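# 第七章　聚集性活动相关食源性疾病的暴发调查

## 学习目标

学完本章后，学生应能够：

- 说明聚集性活动中食源性疾病暴发与社区散发病例在识别方式上的差别；
- 拟定适用于暴发初期的工作病例定义，并说明何时应予修订；
- 区分队列设计与病例对照设计在此类调查中的适用条件；
- 解释罹患率、相对危险度和比值比的含义，并指出其在回忆性资料中的局限；
- 叙述现场卫生学调查与实验室检测的衔接要求；
- 草拟一份面向活动主办方和公众的初步情况通报。

学习本章之前，应已掌握第三章（描述流行病学）和第五章（抽样与问卷设计）的内容。第六章关于水源性疾病的讨论与本章有部分重叠，两章可以对照阅读。

## 导入案例：Femura镇庆典餐会

2018年5月24日，Vurnalton县的Femura镇举行建镇纪念活动。活动在镇中心广场露天进行，白天有游行和讲话，傍晚由承办单位Testa餐饮公司供应冷热自助餐。主办方依据入场手环的发放记录，登记到场者3,775人。到场者中有当地居民，也有从邻县乘车前来的家属团体和演出人员，另有一批在活动结束后当晚即离开的外地来宾。

活动次日上午，镇卫生所接诊数名主诉腹痛、腹泻和发热的成年患者。接诊医师注意到其中数人佩戴同一颜色的手环，遂向县疾病预防机构电话报告。当日下午，县里使用的症状监测系统Sestance亦就该镇的腹泻就诊量发出预警。电话报告早于系统预警数小时，这一先后次序在后来的总结中多次被提及，本章第二节将就此展开讨论。

县疾病预防机构流行病学科负责人Chalerm Bunnag接报后，当日召集调查组。调查组首次会议的记录不长，主要内容有以下几项：核实诊断，向县内各医院通报并请其保留患者粪便标本；联系Testa公司，要求封存剩余食品并提供菜单和原料进货单；向主办方索取参加者联络名册；起草问卷。会议对是否立即发布公众提示有不同意见，最终决定先向医疗机构发出专业通报，待病例定义确定后再面向公众发布。

至调查结束，共有109人符合病例定义，其中16人住院，无死亡病例。调查组共完成问卷400多份，受访者包括病例和未发病的到场者。

本案例将在各节中反复引用。读者在阅读时宜先停下来考虑一个问题：若以109除以3,775，所得的数值能否称为本次活动的罹患率？分母中有多少人实际进食，进食者中又有多少人未就医、未受访，这些都会影响答案。到场人数是主办方出于安全管理需要统计的，统计时并未考虑流行病学用途。对暴发调查而言，"到场"与"暴露"是两个概念，混用两者是初学者的常见错误。

## 7.1　聚集性活动的特点

### 7.1.1　暴露集中而人群分散

聚集性活动为暴发调查提供了一个难得的条件：暴露时间相对明确。参加者在同一时段、同一地点进食，若致病因子由食品引入，发病时间的分布往往呈单峰形态，由此可以推算潜伏期，并对可能的病原体作初步判断。

然而，活动结束后人群迅速散去。病例可能在不同的县就诊，由不同的机构采集标本，使用不同的检验方法，报告的时限也不一致。一名在邻县就诊的患者，其病历上未必记载他参加过哪一次活动。如果接诊者没有询问，这名患者在监测数据中便与其他腹泻患者无从区分。所以，暴发的规模在调查初期几乎总是被低估，低估的程度又因地区而异，据此绘制的病例分布图可能将调查者引向错误的方向。

在Femura镇的案例中，首批病例全部为本镇居民。调查组起初据此怀疑镇内供水，并采集了水样。直到邻县报告了两名演出人员患病，供水假设才失去支持，因为这两人自带饮水，在镇内仅食用过傍晚的自助餐。供水假设的提出并无不当，以当时掌握的资料而论，它是合理的。教学中宜强调的是，调查组在检验该假设的同时没有停止对食品的追查，封存要求已于前一日发出。

### 7.1.2　临时供餐的风险环节

固定餐饮场所的设备、人员和流程相对稳定，监督机构积累有历次检查的记录。临时供餐则多在帐篷、广场或借用的场地内进行，常见的风险环节包括：

1. **提前制备。** 为在短时间内供应大量餐食，承办单位往往提前一日加工，由此产生冷却、冷藏和再加热等多个控制点。大容器盛装的食品中心部位冷却缓慢，表面温度不能代表中心温度。
2. **运输与待供。** 食品自中央厨房运抵现场后，可能在常温下等待较长时间。讲话或演出延时会直接延长待供时间，而这类延时通常不会通知厨房。
3. **洗手设施不足。** 临时场地未必有流动水。手消毒剂对某些病原体效果有限，不能替代洗手。
4. **人员临时增补。** 活动期间聘用的临时工可能未接受培训，也较少主动报告自身的肠道症状，停工意味着失去当日报酬是原因之一。
5. **自助取餐。** 公用餐具经多人之手，且食品长时间暴露。取餐顺序与食品的放置时间相关，早取者与晚取者的暴露水平可能不同。

以上各项并非每次都会出现。调查者应当以现场事实为依据逐项核对，不宜先认定某一环节再搜集与之相符的材料。

### 7.1.3　多方责任

聚集性活动通常涉及主办单位、承办单位、场地管理者、监督机构和地方行政部门。各方对事件的关切不同：承办单位关注商业信誉和法律责任，主办单位关注活动的声誉以及来年能否续办，行政部门则要回应居民和新闻媒体。调查组应在首次接触时说明调查的目的、资料的使用范围和保密安排，并将说明记录在案。

各级行政首长有时也是活动的参加者。此时，他们既是决策者，又是潜在的暴露者乃至病例。调查组对其采用的问卷和程序应与对其他参加者的相同，也不应将个人健康信息列入行政汇报材料。

## 7.2　暴发的识别与核实

### 7.2.1　信息来源

暴发线索的来源大致可分为临床报告、实验室报告、症状监测、公众投诉和媒体信息。各类来源在及时性和特异性上互有长短。

临床报告依赖接诊者的警觉。Femura镇的首次报告来自一名医师对手环颜色的注意，这种观察不在任何报告标准之内，也无法由信息系统代替。症状监测系统的优点在于覆盖面和稳定性，它不受个别医师经验的影响，但预警阈值的设定必须在灵敏度和误报之间取舍。阈值过低，工作人员每周要处理大量无意义的信号，久而久之对预警不再重视；阈值过高，则较小规模的暴发可能完全不被发现。Vurnalton县于当年2月调整过Sestance系统的阈值，事后评估认为，调整对本次预警的时间没有实质影响。

公众投诉的信息往往带有投诉人自己的病因判断。患者习惯将症状归因于最近一餐，而许多食源性病原体的潜伏期超过一日。接听人员应完整询问发病前三日的饮食史，不应只记录投诉人所指的食品。

### 7.2.2　核实的内容

核实工作要回答三个方面的疑问：诊断是否可靠，病例数是否超出该时间和地点的预期水平，病例之间是否存在联系。

诊断的核实不必等待病原学结果。临床表现的一致性本身即有价值，例如以呕吐为主还是以腹泻为主，有无发热和血便，病程长短如何。调查者应亲自访视数名患者，而不能仅凭转述。访视所得的细节常常成为问卷设计的依据。Femura镇的调查员在访视中得知，餐会后有相当一部分人将剩余食品打包带回家中，次日再食。若没有这一发现，问卷中便不会列入二次进食的项目，发病曲线后段的病例也将难以解释。

预期水平的确定需要历史数据。在人口较少的地区，历史数据波动很大，单纯的统计学比较意义有限，应结合临床和环境信息综合判断。

### 7.2.3　初步控制措施

控制措施与调查同步开展。在病因尚未明确时，可先行采取若干风险较小的措施，如封存可疑食品、暂停相关人员从事食品加工、提示医疗机构注意采样。措施的强度应与证据相称。对承办单位作出停业处理须有法律依据，并应听取当事人陈述。

采取控制措施时要兼顾证据保全。常见的情况是，承办单位出于良好愿望，在调查人员到达之前对厨房作了彻底清洗和消毒。清洗之后，环境标本的检出率大为降低，调查也因此失去一条线索。首次电话联系时即应明确告知对方保留现场原状。

## 7.3　病例定义

### 7.3.1　构成要素

病例定义由时间、地点、人群和临床或实验室标准构成。调查初期使用的定义应较为宽泛，以便不遗漏病例；分析阶段则可收紧，以减少错误分类。两个阶段的定义均应书面记录，注明生效时间和修订理由。

Femura镇调查组最初采用的定义为："参加建镇纪念活动并在其后三日内出现腹泻、腹痛、呕吐或发热中任一症状者。"问卷预调查显示，这一定义纳入了若干仅有轻微腹部不适、且在活动之前已有类似症状的人。修订后的定义要求出现腹泻，或呕吐伴发热，并排除活动前已发病者。

### 7.3.2　定义中不应包含的内容

病例定义不应包含拟检验的暴露因素。如果将"食用过冷盘"写入定义，则所有病例必然食用过冷盘，随后的比较便失去意义。此项原则看似浅显，但在实际工作中，暴露因素常以隐蔽的形式进入定义。例如，只在某一张餐桌的宾客中搜索病例，或仅向购买了餐券的人发送问卷，都会产生类似的后果。

### 7.3.3　二代病例

在病原体可经人际传播的情形下，参加者的家庭成员可能在数日后发病。此类二代病例应单独定义并单独计数。将其并入原发病例会使发病曲线拖尾，干扰潜伏期的推算；完全忽略又会低估暴发的影响。本章第六节介绍家庭续发率的计算。

## 7.4　设计的选择：概述

当参加者名册完整、人数适中时，宜采用回顾性队列设计，即对全体或随机抽取的参加者进行调查，分别计算进食与未进食某一食品者的罹患率，再求其比值。该设计的优点是结果直观，便于向非专业人员说明。

当人群规模不明或名册残缺时，可采用病例对照设计。对照应来自产生病例的同一人群，即假如发病便会被识别为病例的人。以医院其他患者为对照往往不妥，他们多数没有参加活动，没有机会接触任何一种可疑食品。

Femura镇的情形介于两者之间。手环发放记录能够反映总人数，但其中只有部分人留有联络方式，且以团体领取者为主，一条联络信息常对应多人。调查组最后决定在留有联络方式的团体内部实施队列调查，在散客中实施病例对照调查，两组资料分别分析，不予合并。有同行对此提出批评，认为两种设计并用增加了工作负担，而结论并未因此更为有力。Chalerm Bunnag在县内的技术讨论会上回应说，两组人群的取餐时间不同，合并分析会掩盖这一差异。读者可在学完第四节后自行评判双方的理由。

无论采用何种设计，回忆偏倚都难以避免。暴发消息传开后，患者会反复回想自己吃过什么，健康者则较少如此。若新闻报道已点名某种食品，偏倚会更加明显。问卷应当列出全部菜品，按上菜次序排列，不突出任何一项，并应尽可能在消息公开之前完成首轮访谈。

## 7.5　与实验室及监督机构的衔接

流行病学分析指出可疑食品，实验室检测提供病原学证据，现场卫生学调查说明污染如何发生。三类证据彼此印证时，结论最为可靠，但实际调查中常有一类或两类缺失。食品样本已经丢弃，患者在采样前服用了抗菌药物，关键岗位的临时工已离开当地，凡此种种均属常见。

调查组应在首日指定专人负责标本，统一编号规则，并与实验室约定送检时限和结果回报方式。标本编号与问卷编号应能对应。Femura镇的调查在这方面出现过疏漏：邻县医院沿用本院编号送检，致使数份标本在一段时间内无法与受访者匹配，后经逐一核对出生日期和采样时间才得以补正。补正工作占用了一名调查员两个工作日。

食品加工过程的还原应以访谈和现场核对相结合。访谈厨房工作人员时，宜请其按时间顺序叙述当日的实际操作，避免以规章制度的条文提问。受访者对"是否按规定冷却"一类问题多作肯定答复，所得信息有限；若询问食品何时离火、盛于何种容器、由谁放入冷藏设备，则较易获得可供核对的内容。

## 7.6　信息通报

通报的对象包括医疗机构、主办和承办单位、上级主管部门以及公众。不同对象需要的内容不同，发布的先后也应事先商定。一般而言，医疗机构应最先获得通报，以便及时采样和救治。

面向公众的初步通报宜写明已知的事实、尚待查明的事项、公众可采取的措施以及下次通报的时间。在病因未明时，应直接说明未明，不宜以"情况可控"一类措辞代替。通报中不得出现可识别患者身份的信息。是否公布承办单位名称，应依据当地法律和继续暴露的可能性决定：若该单位仍在供餐，公布有助于公众自我保护；若供餐已全部停止，公布的必要性则相应降低。

与新闻媒体的联络由指定发言人负责，调查组其他成员收到询问时应转交发言人。发言人在每次发布前应与流行病学、实验室和监督三方核对数据。不同部门公布的病例数不一致，即使差别仅由截止时间造成，也会损害公众的信任。因此每一数字均应附有截止时间和所用的病例定义。

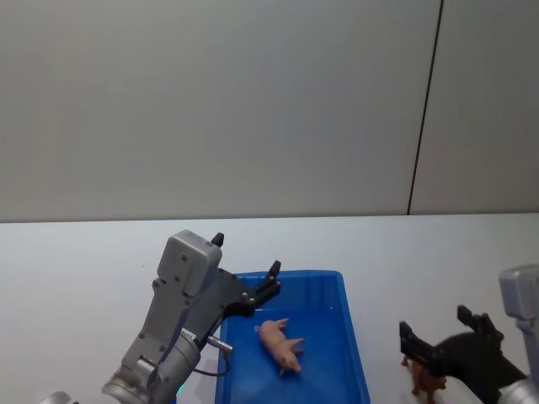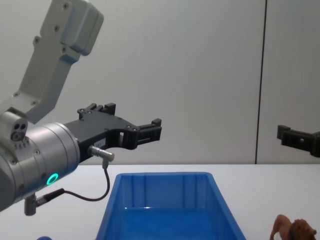
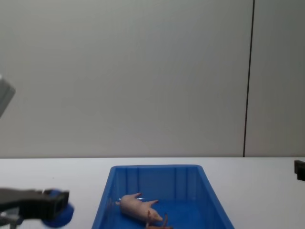

图7-1至图7-3　白色台面与蓝色塑料容器

## 本章关键术语

**工作病例定义**　调查期间用于判定病例的书面标准，可随资料积累而修订。

**罹患率**　在限定时间和人群中，新发病例数与暴露人数之比。

**二代病例**　因接触原发病例而感染发病者，须与原发病例分别计数。

**回忆偏倚**　病例与对照对既往暴露的回忆在准确性或完整性上存在系统差异而造成的偏倚。

**待供时间**　食品自制备完成或运抵现场至开始供应之间的时间。

## 预习提示

阅读第一节至第三节之前，请先查阅所在地区有关临时供餐许可的现行规定，记录其中关于温度控制、留样和从业人员健康管理的条款。课堂讨论将以这些条款与Femura镇案例相对照。问卷样表及计算练习所用的资料见本书附录二。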